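Suture Practice Pads: Surface, Lighting and Thread Handling
Project report, Group 7
Supervisor: Gholamreza Golestani
Submitted April 2, 2026

1. Purpose

The project looked at practice tissue used for teaching suturing. Students in the skills course had reported that the thread was hard to follow on some pads and that knots pulled through on others. We were asked to compare two pad types, to record how the surface and the light affected the work, and to recommend one pad for the introductory module.

The two pads are referred to by their supplier names, Colero and Heinonen. Both are smooth, single-layer pads sold for basic stitching. Multi-layer pads with a separate skin and fat layer were outside the scope.

2. Materials

All stitches were placed with the same type of pale thread, cut to equal lengths before each session. The thread came from one batch. Pads were stored flat in a closed cabinet and rinsed with plain water after use, then patted dry. Pads with visible tears were taken out of the set.

In total 565 stitches were placed, split as evenly as possible between the two pads. Each stitch was tied with a square knot and one extra throw. A stitch was logged as failed if the thread cut through the pad, if the knot opened when the tails were released, or if the thread broke.

3. Surface and light

The smooth surface is easy to clean but it reflects. With the light close and centered, the middle of the pad becomes very bright and the outer part falls off quickly into shadow. A pale thread is then difficult to see exactly where most of the work is done. The contrast is better in the red zone between the bright center and the dark edge.

We tried moving the practice wound out of the center, which helped with the thread but put one side of the work in shadow. Lowering the light level was more useful. At roughly 70 percent of full output the thread could be followed over most of the bright area and the edges were still usable. 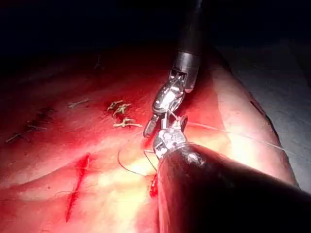

Golestani objected to the light setting when he read the first draft. Students will not be able to choose their light level in the course, he wrote, so a pad that only works with the light turned down should be marked as a problem and the report should say so. He also asked whether a darker thread had been considered.

The comment was accepted and the wording in Section 6 was changed. A darker thread was tried on a small number of stitches that are not part of the total. It was easier to see in the bright area and harder to see near the shadowed edge. No full comparison was made – the supply was too short.

4. Thread handling

Most lost time came from the thread and not from the needle. Three causes were noted repeatedly:

Tail too long. The free end lay across the pad and was caught in the next loop.
Tail too short. The end slipped out of the loop before the knot was closed.
Grip too far from the loop. The thread bent between the grip and the knot, and the first throw loosened.

Gripping the thread close to the loop solved the third problem in most cases. It also brings the two tips near each other, so the second tip has to be placed with care to avoid closing on metal. We found it best to let one tip stay still while the other moved around it.

5. Results

The Heinonen pad held knots better. Cut-through was mainly seen on the Colero pad and mainly where the bite was shallow. Knots that opened were spread evenly over both pads, so we treat these as a handling error. Thread breakage was rare and always followed a crushed spot left by an earlier grip.

Both pads reflected the light in a similar way. We did not find a difference large enough to report.

6. Recommendation

The Heinonen pad is recommended for the introductory module. Glare in the center of the pad should be listed as a known problem under full light. Students should be told to leave a moderate tail and to grip near the loop.

A matte pad from Cernby was ordered but had not arrived when testing closed. It is planned for a short follow-up in May, using the same thread, the same knot and the same failure criteria. The log sheets are kept with the course materials.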